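Ticket: Late marks recorded for students who arrived before the bell
Site: Revbridge Middle School
Product: Fanel Attendance, front office and classroom modules
Opened: 1 June 2018
Priority: Medium
Status: Closed, with one follow-up item

Reported problem

The attendance office reports that students in several homerooms are being marked late although their teachers entered them as present. The late code appears on the daily summary and triggers the automatic message to parents. The office has been removing the codes by hand before noon, but the messages have already gone out by then.

Homerooms in the main building are not affected. All of the reports come from the east wing, which includes the art rooms and the two rooms used for sixth grade homeroom.

Expected behavior: a student entered as present before the end of the grace period is stored as P. The grace period at this site is 5 minutes after the bell.

Observed behavior: the student is stored as L, with an arrival time later than the time the teacher pressed Submit.

Environment

Attendance server: hosted by the district, single instance
Classroom devices: district laptops, browser client
East wing network: separate switch, connected through the Mofokeng relay box in the wing's supply closet
Door kiosk: one, main entrance, Furnow card reader
Parent messages: sent by the server when the register closes

Log

Entry 1. Asked the office for a list of affected students. Received a printed summary with the wrong codes circled. Requested the export file as well, as the printout does not show the submit time or the receive time. The office account did not have permission to run the export. Permission added.

Entry 2. Export received. Each affected record has a submit time inside the grace period and a receive time outside it. The arrival time on the student record matches the receive time. Records from the main building show the two times within a few seconds of each other.

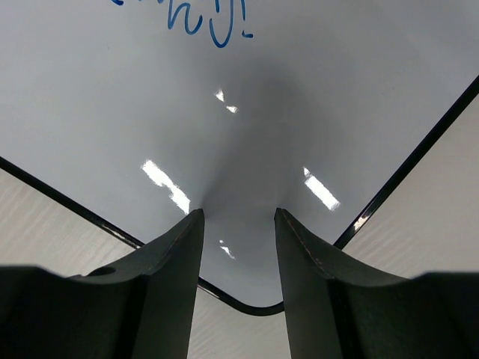

Entry 3. Checked the clock on the attendance server against the district time source. No difference. Checked the clocks on three classroom laptops in the east wing. All three correct. Clock drift ruled out as the cause.

Entry 4. Checked the relay box. It is set to hold attendance traffic and forward it in batches. The batch interval was 12 minutes. Any register submitted in the east wing could therefore reach the server up to 12 minutes after the teacher sent it. With a 5-minute grace period, whether a homeroom was affected on a given morning depended only on where its submission fell in the interval. This explains why teachers described the fault as random.

Entry 5. Batch forwarding is a leftover from the previous network, when the wing had a slow link and the traffic was held back on purpose. The link was replaced in September and the relay setting was not changed at that time. Until this term the server used the submit time, so the delay had no effect on codes.

Entry 6. Confirmed with the district that the last Fanel update added a setting called Arrival Source, with two values: Submitted and Received. The default after the update is Received. The setting is per site and is found under School Rules — not under Attendance, where the office had been looking.

Entry 7. Office asked whether the kiosk at the main entrance could be a second cause. Reviewed the kiosk log for the same mornings. Students who check in at the kiosk are stored with the reader's own time stamp, and none of those records are wrong. Kiosk ruled out.

Cause

Two settings acting together. The relay box delayed submissions from the east wing, and the server used the time of receipt as the arrival time. Either setting alone would not have produced the late codes.

Fix applied

The order below matters. If the correction tool is run while Arrival Source is still set to Received, it will write the same wrong codes back.

1. Sign in to the server console with a site administrator account.

2. Open School Rules and change Arrival Source from Received to Submitted. Save. The change takes effect the next time a register is opened, so do this after the last period or before the first bell.

3. On the relay box, open Forwarding and set the mode to Direct. Restart the box. Classroom laptops in the wing lose their connection for up to 90 seconds during the restart. Registers left open on screen do not need to be re-entered, but the teacher must press Submit again.

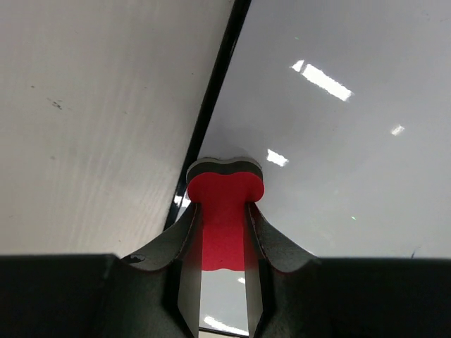 4. Run the correction tool for the affected dates. Select the site, select the east wing homerooms, and tick Recalculate Codes. Leave Resend Messages unticked, or parents will receive a second notice for every record that changes.

5. Limit each run to 100 records. Larger runs time out on this server and leave the batch half done with no warning on screen. If a run does time out, run the same dates again; records already corrected are skipped.

6. Print the daily summary for one affected date and compare it with the teacher's register. Codes should match for every student in the homeroom.

Verification

Test register submitted from an art room just before the end of the grace period. Stored as P, submit and receive times two seconds apart. Second test submitted after the grace period. Stored as L, as expected. Office confirmed that no message was sent for the first test and one message was sent for the second.

Notes for the office

Excused and medical codes entered by hand are not touched by the correction tool. If a late code was replaced by hand with P, the record is marked as edited and will also be skipped — this is normal.

Late totals on progress reports are recalculated overnight. Do not print progress reports for the east wing homerooms until the next morning.

Follow-up

Parent notices already sent cannot be recalled. The office will send its own correction letter, and a list of affected families can be exported from Messages, filter Late, filter by homeroom.

Request sent to the district to list changed defaults in the update notice. Open, no reply yet.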